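Category: Food & Kitchen > Packed Lunches > Storage and Wrapping

Last updated: 2022-03-16

Bread goes soggy in wrapped sandwiches by lunchtime

Asked by Azadeh Yazdani

I make sandwiches at 6 a.m. for a crew lunch at the Drisside yard and they get eaten at noon. White sandwich bread, sliced tomato, lettuce, sometimes grated carrot with mayonnaise. I wrap them tightly in plastic film and they go in a cooler with one ice pack. By noon the bottom slice is wet through. I make 13 at a time, so anything that adds a lot of work per sandwich is out. Toasting is also out, the crew complained. Is the problem the film, the filling or the temperature?

Answer 1

Mostly the filling. Tomato and grated carrot both release water once they are cut and salted, and mayonnaise already contains some. Film keeps that water inside, but paper would only dry the outer face of the bread. The inner face would still be wet.

What works for me:

Salt the tomato slices, leave them on a rack for ten minutes, then blot. Squeeze grated carrot in a clean towel before the mayonnaise goes in. Spread soft butter right to the crust on every face that touches filling. Fat slows the water down. Mayonnaise does this badly, cream cheese does it fairly well.

Spin the lettuce dry and put it between the bread and the wet filling.
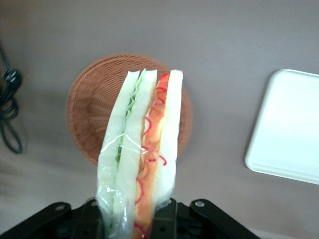
Three slices with the green layer and the orange-red layer kept apart by the middle one is a layout worth considering. The middle slice still needs butter on the side facing the wetter filling, otherwise you have moved the problem inward.

Answer 2

Agree with the above on butter. Two additions on temperature.

Chill the fillings before assembly. If any of them go in warm, vapor condenses on the inside of the film and ends up in the crust. I keep everything in the fridge overnight and wrap straight away.

Second, keep the ice pack off the sandwiches. Put a folded dish towel between them, and stand the sandwiches on edge if the cooler is deep enough. Stacked flat, the bottom ones get compressed and the juice is pressed into the bread. One ice pack is also light for six hours in July - I would use two, one at each side.

Film brand makes no difference that I could find. I have used Odetti and Taheri on the same batch and the bread came out the same.

Answer 3

just use rolls

Comment from Azadeh Yazdani

Tried butter on all faces plus squeezed carrot. Bread was damp at noon but held together. Rolls cost more at the Pesdale store and don't fit the cooler. Will try the second ice pack next.

Tags: sandwiches, plastic wrap, soggy bread, cooler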